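Flaltbridge table sets – notes and data card

last touched 28/12/2019

What this is

Table-top sorting and putting-away sets. A few plain objects on a black table, things get moved from one place to another, positions get written down. Good for anybody who wants small tidy-up layouts with known tags and not much clutter. Text files plus stills. Unpack and read the layout file first, the rest makes sense after that.

Started in September as the Trolletier sets, renamed when the second batch went in. Some old file names still say trolletier. Leave them, the lookup table expects the old names.

What's in the folder

layouts/ – one text file per layout, 32 in all
stills/ – one picture per layout, same name as the text file
tags/ – printable sheets, black and white
moves/ – start place and end place for each piece, one line per move
notes/ – rough notes, not cleaned up

moves/ has some 2000 lines. Half of the sets use the tray, the other half go straight onto the board.

The things on the table

Board. Flat, white, tags printed in a grid. Everything is measured from the middle of the board. If you rebuild this at home and only have time to get one thing right, get the board right.

Cube. White, tagged. Stays put in most layouts, used as a landmark. Listed as "cube" everywhere exept the first few files where it is "box_a". Same object.

Tray. White, open top, compartment inside. Tagged as well. In the layout files the tray has its own little origin at the near left corner, so check which origin a line is using before you add anything up. Column 4, T for tray, B for board.

Block. Small, white, labeled. This is the one that gets moved. Put-away places are: in the compartment, on the tray edge, on the board, beside the cube. Edge placements are their own class ("edge") and not a failed "in".

Border. White, L-shaped, marks the front and left of the area. Anything outside it is out of the set. The back and the right are open, use the numbers in limits.txt.

Table. Black top. Glossy tops gave us trouble with the tags, matte was fine.

Units and order

Millimeters, whole numbers. x goes right, y goes away from you, from the front of the table. Angles in degrees, counter-clockwise seen from the top. Blank angle means it was not measured, do not read it as zero!

A line looks like this:

block 112 240 T 15 edge

Name, x, y, origin, angle, class. Spaces, no tabs. Two of the older files have tabs anyway – run fix_tabs first.

Making your own layout

Print the sheets in tags/ at full size, no "fit to page". Van Hecke cut files are in there too for anyone with a cutter, otherwise scissors and a ruler.
Lay the board down first, square to the front.
Cube, then tray.
Measure tag to tag and write it down before the block goes anywhere.
Take the still last.
Copy blank_layout.txt, fill it in, give it the next number.

White on white is hard to see in poor light. Pull the blinds or use a lamp from one side. Plain backdrop helps, ours is green cloth.

Sample still
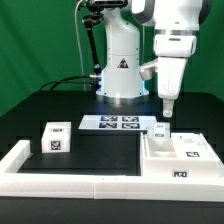 Tray layout, block on the back edge of the tray. Tagged board in the middle, cube at left.

In the layout file for an edge case the block has class "edge" and origin T. Height is not recorded, the files are flat. If you need height, tray wall height is in pieces.txt and you can add it yourself.

Known problems

- box_a / cube naming, see above
- moves/ lines past 1000 were typed in a second sitting and use a different spelling for compartment ("comp" and not "compart"). Both are accepted by the reader.
- tray origin was measured from the outside wall in most files, inside wall in a couple. Marked with a star.
- no layouts with two blocks yet
- notes/ has some half sentences, sorry

Checking

Run check_layout on the folder. It looks for pieces outside the limits, missing origins and doubled names. Warnings about angle are fine. Anything about origin is not, fix it befor using the file.

The Isico import script reads the same format but wants commas. There is a converter in notes/, it works, it is just not documented.

Use

Free for teaching and research. Keep this file with the data. Changed layouts go under a new number, please don't overwrite the old ones.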